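Leltstead Folding Table, Model 3488

A plain, sturdy table for sorting and folding clothes at home, in shared laundry rooms or in small shops. The top stands at standing height, so there is no bending over a bed or a sofa to get through the week's wash. It is sold flat in one box with all the hardware.

Size and load
Top depth: 70 cm
Load: up to 70 kg, spread evenly
Box contents: top, four legs, two rails, 14 bolts, hex key
Finish: Cemside, Nasrallah gray or plain white
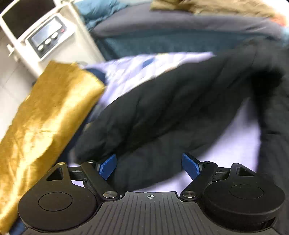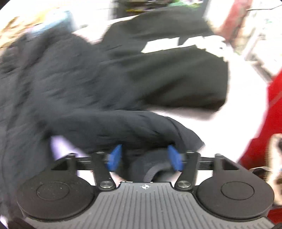
Most people who buy a folding table have mixed loads to get through, and the depth of the top was chosen with that in mind. Large pieces take up the most room and are best done first – spread them, smooth out the creases with a flat hand, then fold. Dark clothes show lint easily, so wipe the top before you start. A soft black garment as crumpled as this one needs a good shake and enough clear surface to lie flat. Finished stacks can go along the back edge.

Assembly
Attach the rails to the legs before fitting the top. Tighten all bolts by hand, stand the table on a level floor, then finish with the hex key. Check the bolts again after a month of use.

Care
Clean with a damp cloth and mild soap. Do not iron directly on the top. A padded ironing cover, the Skenach, is sold separately and fits all finishes.

Spare bolts and feet can be ordered by model number. Orders placed in May ship in June – the warehouse is closed for stock count.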